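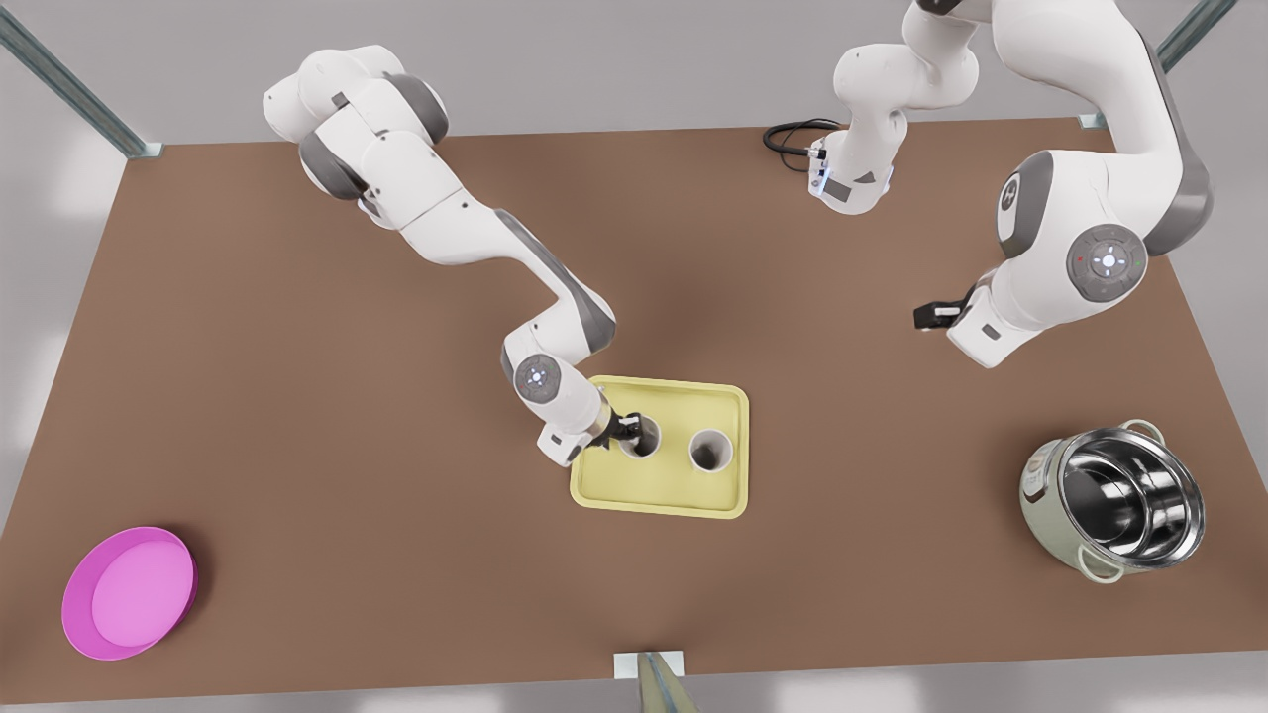 Corkatano Community Kitchen – Meals and Recipes Team

Progress report to the Trutis Fund
May 28, 2018

Dear Larysa,

Thank you for your patience while we pulled the numbers together. It's been a busy stretch, and a happy one for the most part, and I'd sooner send you a proper account than a rushed one.

Since the grant came through in February we have cooked and sent out 3,289 meals, of which 2,532 were the family-size casseroles and the rest single-serve soups and stews. The beef and barley is still the favourite by a long way. The lentil shepherd's pie had a slow start (I think the name put people off) but once Uliana began browning the onions properly and adding a spoonful of tomato paste, the trays started coming back scraped clean, and now we get asked for it!

We had some trouble with the rice dishes. They were lovely on the day and then dried out badly when people reheated them at home, and we had a few disappointed phone calls. Illia tried undercooking the rice and adding an extra cup of stock to each tray before it was covered, and that has mostly fixed it. The chicken and mushroom one is still a bit gluey in the middle, so we've taken it off the list until we're happy with it.

The recipe cards are going well too. Each meal goes out with a card in everyday language, with the flavour changes people can make at home – less salt, no dairy, a milder curry – and 70 families have now signed up for the evening cooking classes at Tkachenko Hall. We'd planned on one class a week and we're running 2, which has stretched the grocery budget a little. I've moved money across from printing to cover it and will show that in the full accounts.

Still to do: the freezer labels need redoing in a bigger type, and we haven't settled on a vegetable supplier for winter. Prarnura have given us a good price on carrots and cabbage but can't promise the potatoes. I'll write again once that's sorted out.

With warm thanks from all of us in the kitchen,
Orysia Kravchuk
Program Lead

Filed under: Funder Updates, Community Meals

Comments

Vasylyna Hordiienko: My mum had the lentil pie last week and wants the card. Can I pick one up at the hall?

Orysia Kravchuk: Of course you can, there's a stack by the door – take one for yourself as well.

M. Panas: Please bring back the chicken and mushroom. We didn't mind it gluey.

Recent items
Reheating casseroles without drying them out
Evening class sign-up, Tkachenko Hall
Beef and barley for a crowd
What we're doing with all the cabbage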